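Keeping a dark stone bathroom counter clean

A dark worktop round a basin looks smart on the day it is wiped and shows everything by the next morning. Water spots dry white on it, toothpaste dries white on it, and so does soap.

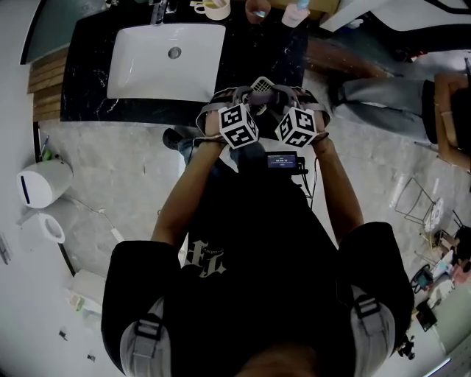 Most of the work is in keeping water from sitting. The rest is using the right cleaner, and for marble that means a mild one. The notes below are for real marble. If you have a composite or a laminate made to look like stone, you can be less careful, but none of this will harm it.

The daily wipe

Keep a dry microfibre cloth within reach of the basin, on a hook or over the towel rail. After the last person has finished in the morning, wipe the counter from the back wall towards the basin, then go round the base of the tap. It takes less than a minute. Change the cloth twice a week. A cloth that has gone stiff will leave streaks and should be washed without fabric softener.

Do the tap with the same cloth while you are there. Chrome dulls from the same drips as the stone.

The weekly clean

Take everything off the counter. Moving things from one side to the other as you go means the corners never get done.

Mix a teaspoon of washing-up liquid into a litre of warm water. Wring the cloth out well and go over the whole surface, then again with plain water, then dry it. The second pass matters on a black surface because soap left behind dries as a grey film. If your counter always looks cloudy however often you clean it, try rinsing twice for a few weeks before you buy anything.

Don't use vinegar, lemon juice, limescale spray or cream cleaner on marble. Acids eat into the polish and leave dull rings, and the gritty creams scratch it. Once the shine has gone, no cleaner will bring it back and you will need a stone polisher. Read the label on bathroom sprays too, as many of them contain acid without saying so on the front.

For a stuck blob of toothpaste, lay a wet cloth over it for five minutes and wipe. If it has set hard, a plastic card held nearly flat will lift it.

The basin

An undermount basin has a join all the way round where the stone overhangs the bowl. Dirt collects underneath, out of sight. Run a soft toothbrush dipped in the soapy water along the join once a week and rinse with a cupful of clean water. If black specks come back within days, the sealant is probably going mouldy and wants cutting out and replacing.

Limescale in a white basin is harder to deal with when the surround is marble, because the usual descaler must not touch the stone. Put a little on a folded piece of kitchen paper, lay it on the mark well down inside the bowl, leave it for as long as the bottle says and rinse with the tap running gently. Keep a dry towel along the edge of the counter while you do it. For the ring round the drain, bicarbonate of soda made into a paste with water is usually enough.

Trays, mugs and drain covers

Small plastic grids, whether for soap or for catching hair, should be washed as often as the basin. Soap builds up in the holes and then they stop draining. Soak them in a bowl of hot water with washing-up liquid, then push a toothbrush through from the back. Shake them and let them dry standing on edge. Soap trays go back on the counter only when they are dry underneath.

A toothbrush mug needs emptying more often than people think. Water runs down the handle and sits in the bottom, and after a week there is a brown sludge. Tip it out every couple of days and put the mug through the dishwasher if it is safe to do so. Dry the foot of the mug as well, since a wet foot leaves a ring on the stone.

Bottles do the same. Stand them on a small tray, or wipe the bases when you do the counter. Anything you don't use every day is better in the cupboard.

Sealing

Marble is porous and the seal wears off, fastest round the tap. To test it, put a few drops of water on the counter and leave them for 22 minutes or so while you get on with something else. If the stone is darker where the drops were, it needs sealing. On black marble the change is hard to see, so look along the surface from the side with a light on.

Clean it, leave it overnight to dry, and apply a stone sealer thinly with a lint-free cloth. A 200 ml bottle does our counter several times over. Buff off the extra before it dries, and keep the counter dry for 4 hours, or longer if the bottle says so. I do ours every January.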